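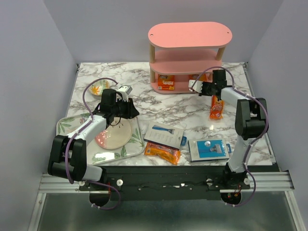 What should a driver do when the tyre pressure warning light comes on? Slow down gently, stop at the next safe place and check all the tyres with a gauge before travelling any distance.

The question reaches me more often than any other through the contact form, and it deserves a fuller reply than those two lines. The warning light shaped like a flattened horseshoe with an exclamation mark inside it is widely misunderstood. Many owners treat it as a fault in the car's electronics. Others assume that a tyre must have burst. In most instances the position is less dramatic: one or more tyres have fallen below the pressure the manufacturer intended, and the car is asking for attention.

Two kinds of system are in general use. The first is known as a direct system. A small battery-powered sensor sits inside each wheel, usually attached to the valve, and sends a reading to the car by radio. The second is an indirect system, which has no pressure sensors at all. It relies on the wheel speed sensors already fitted for the anti-lock brakes. A tyre that has lost air has a slightly smaller rolling radius, and the wheel therefore turns a little faster than its neighbours. The car notices the difference and lights the lamp.

The distinction matters when the lamp will not go out. With a direct system, correcting the pressures will often be enough, although the car may need to be driven for a few miles before it accepts the new readings. With an indirect system the driver must normally tell the car that the pressures are now correct, either through a menu or by holding down a button. If this step is missed, the car continues to compare the wheels with its old settings. The handbook will set out the procedure for the model concerned, and it should be followed exactly.

My own car, a small hatchback bought second-hand, has the direct kind. The lamp came on one morning last December after a hard frost. Air contracts as it cools, and a tyre that was marginally low in the autumn can drop under the threshold overnight. I had not checked the pressures for longer than I would care to put in writing. All of the tyres were low, the offside rear by 7 psi. I inflated them on the driveway with a foot pump and the lamp went out before I reached the main road.

It came on again within the fortnight, and on this occasion cold weather was not to blame. The same tyre had lost air while the others had held. I took the car to the Skinitz garage, where Zhiqiang Su removed the wheel and lowered it into the water tank. A thin line of bubbles came from the base of the valve. The tyre itself was sound. He replaced the valve seal, refitted the wheel and charged me £20, a sum I considered very fair.

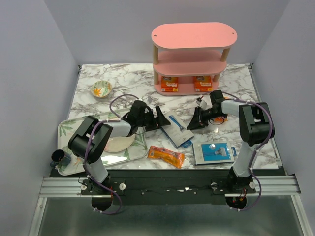 He also explained that the sensors themselves do not last for ever. The battery is sealed inside the unit and cannot, as a rule, be changed separately. When it fails, the usual sign is a lamp that flashes for a short period after the ignition is switched on and then remains lit. A lamp that simply comes on and stays on is more likely to indicate low pressure. Owners of older cars should bear this in mind when new tyres are due, as the tyre has to come off the rim in either case and the labour need only be paid for once.

Readers have asked which gauge I use. For several years it was a pencil type, which I eventually dropped into a drain. I now keep a Nusasum dial gauge in the door pocket. It was not expensive and it agrees with the gauge at the garage to within one psi, which is sufficient for domestic purposes. I would be more cautious about relying on a forecourt air line. These machines have a hard life, and I have met two in the same town that disagreed noticeably over the same tyre.

Pressures should be taken when the tyres are cold — that is, before the car has been driven or after it has stood for a few hours. The correct figures are printed in the handbook and generally on a plate inside the driver's door or the fuel flap. There are often two sets, one for normal use and one for a full load, and front and rear may differ. The figure moulded into the side of the tyre is a maximum and should not be used as a target.

If the lamp comes on at speed and the steering feels heavy, or the car pulls to one side, the matter is urgent. Leave the carriageway as soon as it is safe to do so and do not drive on the tyre. If the car feels entirely normal, it is reasonable to continue slowly to a place where the pressures can be measured, but not to finish a long journey and look afterwards.

I should add a word on sealant. A can of sealant will sometimes get a car home, but it may coat a direct sensor and prevent it from reading. Tell the fitter if you have used it. Mr Su was firm on this point, having evidently cleaned out more wheels than he would have liked.

The lamp in my car has remained dark since the repair. I check the pressures on the first morning of each month and before any motorway journey, and I write the readings in the back of the service book. The offside rear was one psi down at the last check, as was the nearside front, and I have topped up both.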